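Sarstead Film Archive: progress report to the Avava fund, 2020-10-27

Cataloguing of the Ferri collection is finished. It holds 489 titles, mostly silent shorts and early sound features. Scanning began in July and four features are done, two of them with new subtitles. The streaming page has had 3957 views, more than we planned for at this stage.

The print of Tornitico is still missing its second reel, so we have moved it to the end of the schedule.

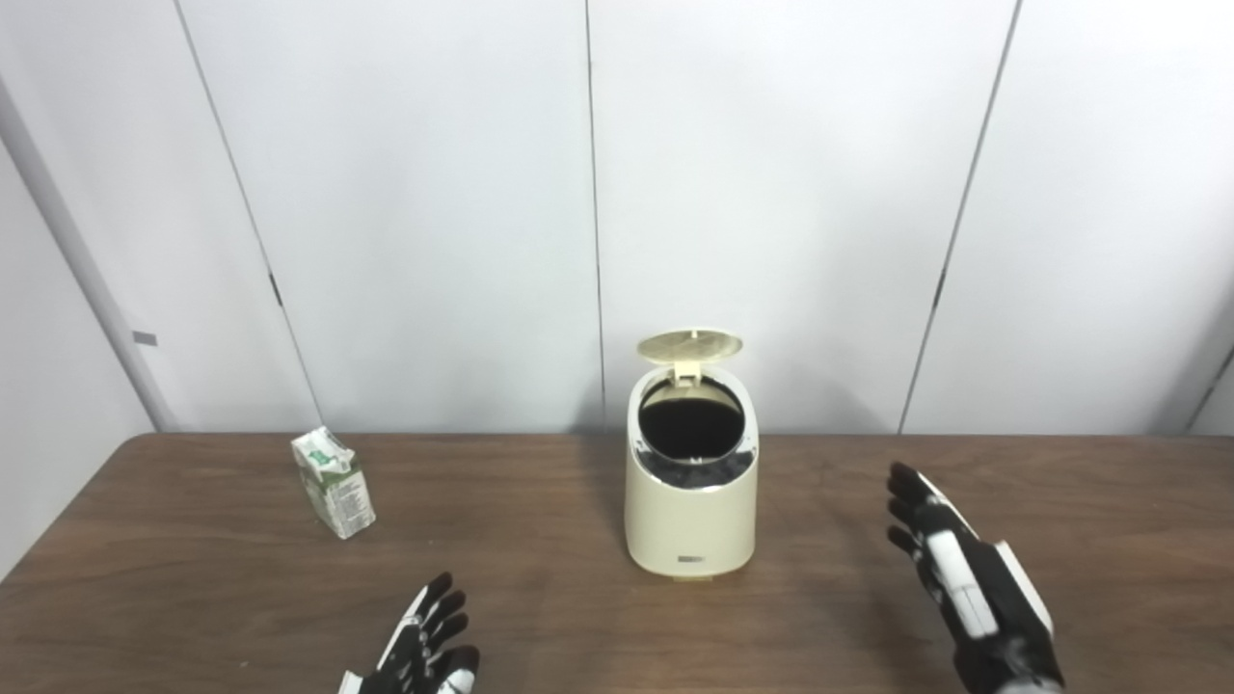 When will the remaining features go online? They will be added next year, once the rights checks are complete.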